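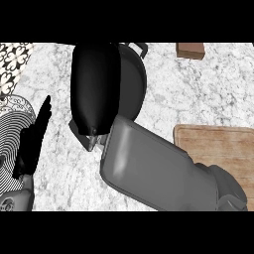

Razia Yousafzai asked at the last site meeting whether the evening classes should stay at Treken or move to the Bajwa building before the winter term. Her view was that Treken is closer to the bus, and that people who come straight from work won't walk the extra distance in the dark. We have kept the classes at Treken for now. The rest of this report covers the cooking and food budgeting course from the start of the grant period to the end of August.

Enrollment and attendance

The grant agreement set a target of 90 enrolled adults. We reached it in the second month and closed the list. Going over that number would have meant a second instructor on Tuesdays, and there is no money for one in the current budget. Names that came in later were put on a waiting list for the next intake.

Total attendance for the period was 405 visits. The evening group was steady. The morning group was weak in the first weeks and picked up after Jolán Antal moved the start from 8:30 to 9:15, which gave parents time to get back from the school drop-off. We should have set it at that time from the beginning.

Course content

Ekow Dramani rewrote the first four lessons. The old version spent too long on nutrition labels and people stopped coming after week two. The new order starts with dried beans, rice and one-pot meals, then moves on to planning a week of dinners from a fixed amount of cash. Labels now come in week five.

The recipe booklet is finished in English. The translation is late – the translator returned the first half in July and the second half is still out. We handed out loose sheets in the meantime.

Spending

Ingredients cost $768 for the period, which is under the line in the budget. Most of the saving came from the Zimanum wholesale account, where we now buy flour, oil and lentils by the case. Travel for instructors went over after the fare increase. I would like to move $20 a month from ingredients to travel for the remainder of the grant and am asking for your approval to do that. The transfer doesn't change the total.

Equipment

The second refrigerator at Bajwa failed in June and was repaired under warranty. Food for the Thursday class was kept at Treken that week and carried over by car. Endov serviced the stoves at both sites and replaced two burners. The dishwasher at Treken still leaves a film on glasses, and we are washing those by hand.

Open items

Jawad Tanoli is collecting the end-of-course forms. The return rate from the morning group is low, and he will phone the people who have not sent theirs back. We also owe you the updated insurance certificate for Bajwa, which Josphat Mfinanga has requested from the landlord.

The next intake opens in October. Please send any changes to the reporting form before then so the new sign-in sheets can match it.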